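4.2 Chili heat and the timing of the morning meal

The second part of the study asked if people accept more chili at breakfast when the dish also contains egg. We cooked one base sauce from dried red chilies, tomato and onion, and we divided it into three strengths. Each strength was served in two ways: over a fried egg on a corn tortilla, and on the tortilla alone. The 42 participants in Jadthorpe came to the kitchen before eight in the morning and had eaten nothing since the evening. Every person tasted all six plates, with plain rice and water between them, and each plate carried 300 grams of food.

The order of the plates was changed for each person. Ratings were given on a line from "no heat" to "too much heat to finish". Two sessions in February were repeated, as the sauce had been kept warm for too long and had become thick — the later batches were thinned with stock to the same level.

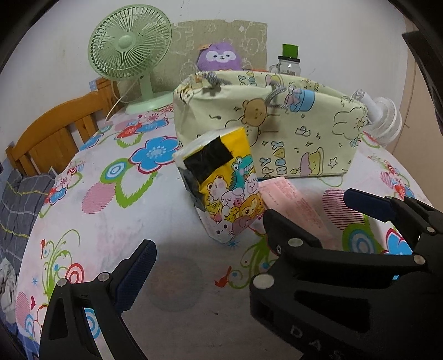 Figure 3. Soft pack of tissues with cartoon animals, standing on its end.

Åsmund Backlund remarked, on reading an early draft, that a fried egg with a soft yolk and a fried egg with a hard yolk are two different foods when chili is present, and that we should not report them together. We agree with this remark. The cooks were told to leave the yolk soft, but the firmness was not measured, and some variation between plates must be expected.

With the mild sauce, the egg made almost no difference to the rating. With the medium and the strong sauce, the plates with egg were rated as less hot, and more of the food was eaten. The effect was clearest among those who said they seldom eat chili at home. Persons who eat it daily gave similar ratings to both plates, also at the highest strength.

We cannot say if the fat in the yolk is responsible, or if the larger bite simply spreads the sauce. A test with egg white alone is planned at the Drircombe kitchen, with the same sauce and the same tortillas.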